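Plindari cell

The Plindari cell is a simulated robot workstation used to rehearse gripper setup before any real hardware can be dented. It consists of one parallel gripper and one room, maintained by Dragica Živković and Darnell Whitfield.

Setup begins with the jaws fully open and the fingers empty.
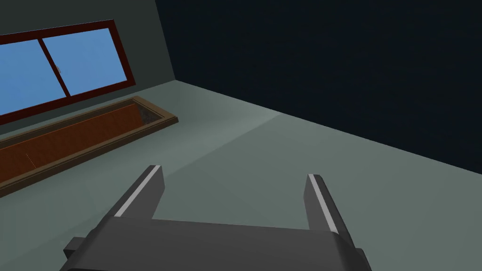

The open position is stored as step 196, a number Whitfield picked and has defended ever since. Both fingers are then closed and reopened 500 times – a chore the software bears with more grace than its keepers.

Upkeep is mostly a matter of drift. Each February the wrist angle is reset and the view from behind the palm is checked against wall, wooden panel and window.

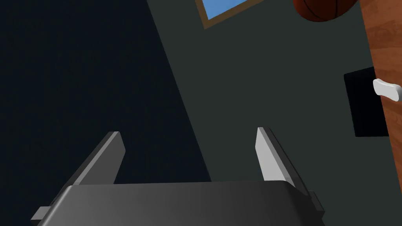 Can a simulated gripper wear out?

The fingers cannot, but their settings can. Edits pile up until the jaws no longer meet, and the usual repair is to reload the last good file – assuming someone saved one.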